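About Us

Hi, and thanks for clicking over to this page — most people go straight to the parts list, so you're already one of the patient ones.

I started Funero out of a rented bay behind a feed store with one bench, a secondhand pipe threader and a van that didn't like hills. I had been a pipefitter for years before that, mostly on water and low-pressure steam, and I got tired of waiting three weeks for a gasket that costs less than lunch. So I began keeping a few extras on hand for myself. Then for a friend's crew. Then for people I'd never met who had my number from a friend's crew, and at that point I figured I should put a sign up.

These days we stock couplings, flange gaskets, repair sleeves, hangers, valve packing and a whole lot of bolts. At last count that was 3886 separate line items, and yes, some of them have been sitting there since the first year (if you need a bell joint gasket for something your grandfather buried, please call me, I would love to see it go). The shop takes up 2596 square feet now, with the gasket cutting table in back and the counter in front. 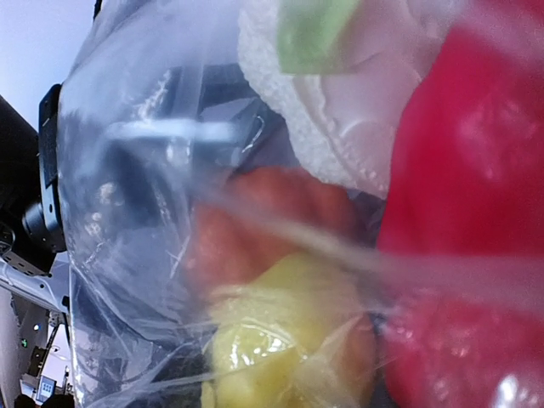 A closer look through clear plastic.

We cut our own gaskets. Sheet rubber, fiber, graphite, whatever the job calls for, up to a size that fits on the table, and the table is bigger than you'd think! If you bring me the old one, even in pieces, I can usually match it while you wait. If you only have a tracing on the back of a cereal box, that works too. Please write down the thickness, though. And the bolt circle. I can guess at the rest from what's running through the line and how hot it gets.

The other half of what we do is the rental side, which we call Prekside. It began as a shelf of alignment clamps and a couple of hand pumps for pressure testing, and it grew into its own room with its own phone line. You can rent by the day or the week. We check every tool when it comes back and again before it goes out, and if something quits on you in the field, bring it in and we'll swap it and take that day off the bill.

In August we opened a second counter over in Bramon, in the old Nic Giolla building by the rail spur. It's small and it mostly handles pickups, but the folks there can get anything from the main shop by the next morning if you order before 2 p.m. They also have better coffee than we do. I'm working on that.

We have over 700 accounts on the books, from city water departments down to one-truck outfits and a couple of dairies, and everybody gets the same price sheet. I've been the small guy at the counter and I remember how it felt to be quoted a different number than the fellow ahead of me.

If you need a part number checked, call, email or just walk in with the greasy thing in your hand. The counter opens at 6:30 a.m. and I'm generally there before that with the side door unlocked. Parking for trailers is around back, past the pipe racks — pull all the way through so the next rig can get in.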